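Prendby Tabletop Cleaning Set

Notes for people using the files
Maintained by Nisha Solanki

What this is

Prendby is a collection of short recordings of small household items being wiped, dusted and put back on ordinary tables. It covers bowls, mugs, trays, jars, plant pots and a few awkward things such as tape dispensers. The tables are working tables in people's homes, so most of them have other belongings on them.

The set was put together to go with Orier, our list of everyday chores. Orier says what a chore is and when it counts as finished. Prendby holds the recordings. You can use one without the other, but the chore names in the Prendby index will make more sense if you have the Orier list open.

Contents of the release

README.txt, this file
index.csv, one line per recording
items.csv, one line per household item
chores.csv, the Orier chore names used here
notes/, free text written by whoever set the table
recordings/, the recordings, in folders by home

There are 1,000 recordings from 18 homes. The November release replaces the earlier one completely. Please delete the old index before unpacking, as several item names have changed and the two will not join up.

Chores covered

wipe-inside: the inner surface of a bowl, mug or jar is wiped with a tissue or cloth.
wipe-outside: the same for the outer surface, including any handle or foot.
dust-top: a flat lid, book or box is dusted.
clear-crumbs: loose bits are gathered from the table top and binned.
put-back: the item is returned to where it stood at the start.

A recording carries one chore name only. Where somebody wiped a bowl inside and then went on to the outside, the recording was split in two and both halves have the same item number.

Bowls

Bowls make up the largest group and are the one most people ask for. They are sorted by shape of base: flat, ringed or footed. A footed bowl stands on a stem or pedestal and is usually steadied there, low down, while the inside is wiped. Flat bowls are steadied at the rim or the side. The column held_at in index.csv gives foot, side, rim or none.

The coral-pink bowl in the items list is a footed one with a flared rim that is slightly squared. Its entry has base set to footed, and its wipe-inside recordings have held_at set to foot and wiped_with set to tissue. The tissue is crumpled into a wad and pressed against the inner wall.

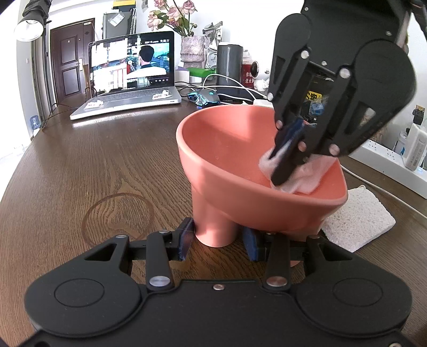 Cloths, tissues and sponges

The column wiped_with takes one of four values: tissue, cloth, sponge or brush. It describes what was used on the item, so a sponge lying on the table beside a bowl is not entered there. It goes in nearby instead.

Tissues are used crumpled or folded. We did not keep the two apart in the first release and have not gone back to do it. Cloths are all cotton and were washed between homes. Sponges were used damp for wipe-outside and dry for dust-top.

No cleaning sprays were used. A few notes mention washing-up liquid, and this was put on the sponge before the recording began.

What else is on the table

People were asked to leave their tables as they were, apart from moving drinks and anything breakable near the edge. Laptops, chargers, power strips, mice, flower pots and food packets are all common. The column nearby lists up to five of these in plain words, with the ones closest to the item first. Anything beyond five is left out.

Words on boxes and packets are not copied into the index. Text on a laptop or phone screen is not copied either. If a recording shows a name, address or message that ought not to be there, write to Nisha Solanki with the recording number and it will be taken out of the next release.

How finished is marked

The column finished is yes, no or unsure. Two people looked at each recording and had to agree on yes. Disagreements were put down as unsure.

For wipe-inside, yes means the tissue or cloth went over the base and all the way round the wall. It says nothing about how clean the bowl was afterwards. Pale marks on a pale glaze are hard to judge and we stopped trying.

A separate check was done on 100 recordings picked at random. The corrections from it are already in the index and are marked with a c in the last column.

Known problems

Some put-back recordings end before the item has been let go of. They are marked no.

In home 7 the item numbers for two grey mugs were swapped halfway through. Treat them as the same mug if it matters.

Lighting was left alone. Evening recordings can have strong reflections on glazed items.

The notes folder is patchy. Homes 1 to 4 have long notes and the later ones have a line or two.

Suggested split

Keep whole homes together. The file Lozano.txt lists the homes we hold back for testing, and we would ask you to use the same ones if you plan to compare results with ours. A smaller sample of 30 recordings, called Iment, is included for checking that your reading code works. It has at least one recording of every chore and is too small for anything else.

Changes in this release

Base shape added for all bowls.
held_at split from the old column called grip_notes.
Item names changed to lower case.
Duplicate recordings from home 12 removed.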